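Dremthorpe gripper budget, read me first

I keep this file next to the spreadsheet so I don't have to explain the numbers twice (hi, Reshma!). It covers what we plan to buy for the hand-held grippers, starting in May.

gear.csv – one row per item, prices in dollars
notes.txt – my phone calls with Prikel, badly typed

Total ask is 3412. Of that, 2804 is new grippers and 224 is foam pads, and the rest is shipping and spare screws. Zanele wanted to put the pads under "misc" and I said no way – they get their own line this time! Foam wears out, and we never budget for it.
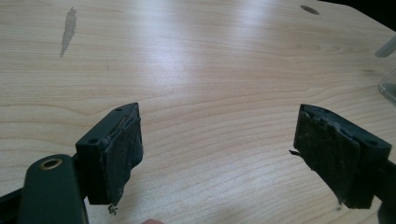
So if you're cutting rows, please leave the pads alone and take it out of the grippers first. Van Dusen hasn't quoted yet, so the shipping cell is my guess. Questions go to me or Howard Bellamy.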